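Trastow Is Bringing Better Snacks to the Break Room, and I Want Your Help Picking Them

FOR IMMEDIATE RELEASE 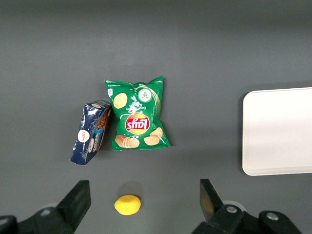 I've been running Trastow out of the same brick building for long enough that I remember when our whole business was two vending machines and a van with a sticky side door. So it makes me very happy (a little nervous too, if you want the truth) to announce that starting in July we're opening up a brand new service for small workplaces. We're calling it Drindus, and it's a snack shelf program for offices, shops, garages and clinics that are too small for the big vending companies to bother with.

I'll tell you how it came about. For years I've been getting calls from places with nine or twelve people on staff, and for years I've had to say sorry, we can't put a machine in for that few folks. A machine costs a lot to buy and a lot to keep cold, and it eats dollar bills for fun. But those people still get hungry at three in the afternoon! I've worked in places like that. You end up driving to the gas station, or you eat the crackers from the bottom of your desk drawer.

With Drindus there's no machine at all. We bring you a shelf, we fill it, and we come back every other week to fill it again. Your people take what they want and pay with a phone or drop cash in the box. You can also have the company pick up the whole tab, and plenty of our test sites went that way once they saw the first bill. There's no contract to sign for the first 3 months, and if you want out after that, all I ask is a month's notice so I can move the shelf along to somebody else.

We tried it out over the winter and spring at 27 workplaces, mostly in the Kinisex business park and along the main road leading into it. Among them were a tire shop, a couple of dental offices, a print shop and one very enthusiastic dog groomer. I drove a lot of those routes myself and I got an earful, which I mean in the best way. People had opinions about trail mix I was not prepared for. Chips are still king, I can tell you that much, and salty things in general go faster than sweet things until late in the afternoon, when it flips. Fresh fruit did much better than I'd guessed, as long as we brought small amounts and brought them often. Bananas were a disaster. We've stopped doing bananas.

By the end of the trial we had nearly 1,500 comment cards, and I read every single one at my kitchen table. The biggest request by far was for more lunch-type food, and that brings me to the other half of our news.

We're teaming up with Rojanasak, the family kitchen across town that does those noodle bowls and the sesame cucumber salad everyone keeps talking about. They'll be making 4 ready-to-eat lunches just for Drindus shelves, to go in a small cooler we'll lend you at no charge. Two of them have no meat. One is pretty spicy, and it'll be marked that way in big letters, after what happened to me at the tasting. The lunches will be dropped off before 10 in the morning, and whatever doesn't sell by the use-by date goes back on our tab, so you won't get billed for it.

I should say what Drindus can't do yet. We don't do hot food or coffee. We can't cover the north side until we get a second van on the road, and I'm hoping that happens this fall. If you're up that way, please call anyhow and get on the list, because the list is how I'll decide where that van goes first.

Sign-ups are open now for any workplace with five or more people. We'll also be holding an open house at the Trastow building in July, from 11 in the morning until 2, with free samples and a ballot where you can vote for which snacks make the first fall shelf. Bring your coworkers, bring your kids, and park in the back lot, not in front of the hardware store.

About Trastow
Trastow is a locally owned vending and snack delivery company. We stock machines in schools, warehouses and waiting rooms, and now shelves in smaller workplaces through the Drindus program.

Media and sign-ups: call the Trastow front desk weekdays between 8 a.m. and 4 p.m., or stop in and ask for the owner. I'm usually in the back with the boxes.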